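About the Sarlow Robotics Club

Last updated: August

Hi, and welcome! I'm Clémence Bailly, and I run the robotics club at Sarlow School. I teach math in the mornings, and once lessons are done I get to spend my time in the Bermúdez Room with a bunch of students who would happily skip dinner if I let them.

We started out as a competition club. We built little wheeled things, drove them into walls, and came home from the regional meet with a certificate for good manners (still on my fridge). It was fun, but a few of the older students kept asking when we'd get to work with arms. So we saved up, sold a truly unreasonable number of cupcakes, and put the first $1000 toward what became the Catent project.

Catent is our big one. Two arms, one table, and a job that any preschooler can do: threading beads on a string. It sounds easy until you try to write it down as steps for a machine. String flops. Beads roll. One hand has to hold still while the other one pokes around looking for a hole, and both have to agree on where that hole is. The students picked the task themselves, and I've grown very fond of it.

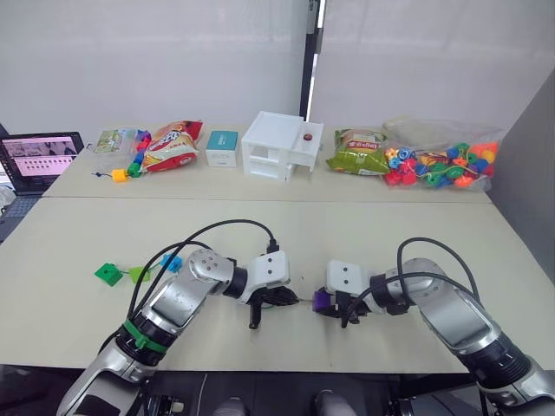 Three beads on the string at the left, and a purple one over by the right gripper.

A typical session is 90 minutes. We spend the first bit talking over what went wrong last time – there's always plenty – and then everybody splits up. Some students work on the code, some sort through recordings on the laptop, and somebody gets to be in charge of the arms. That seat is by far the most popular, so we have a sign-up sheet and a kitchen timer. New members get a turn on their very first afternoon! I think it's mean to make people wait weeks for the good part.

We look at the wrist camera views a lot, too. From up close you notice all sorts of things you'd miss standing at the end of the table, like whether the tip is really lined up with the hole in the bead or just looks that way from where you're sitting. We've had some pretty heated arguments over a single still.

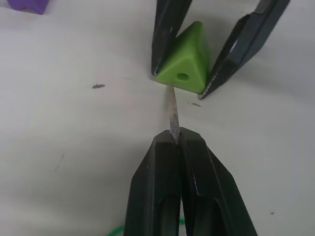
Do I need to know how to code before I join?
You don't. Most of our members had never written a line when they came in, and we pair every beginner with somebody who's been here a year or more.

What else should I tell you? We have 2 groups, a junior one and a senior one, and they share the room and the snacks. The juniors still build wheeled robots for the Grimine Cup in the spring, and the seniors mostly work on Catent, though people wander back and forth all the time and I've stopped trying to keep track. Parents are welcome to sit in. Bring a book, or bring opinions – we'll put either one to use. 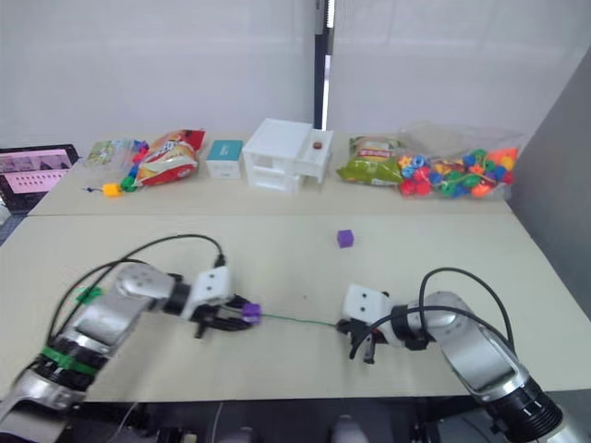
Purple bead on one side, the end of the green string on the other.

The next thing the seniors want to try is having the arms follow a color pattern, so you'd ask for green, blue, purple and get them in that order. I've told them I'd like to see a whole necklace first. They've told me I'm no fun.

Membership is $60 for the school year, and that covers parts and the bus to the Grimine Cup. If the cost is a problem, come and talk to me and we'll sort it out quietly. Sign-up forms are in the school office, or just stop by the Bermúdez Room after 3:30 and ask for Clémence. I'm usually the one looking for a bead under the table.

2 comments
Share this page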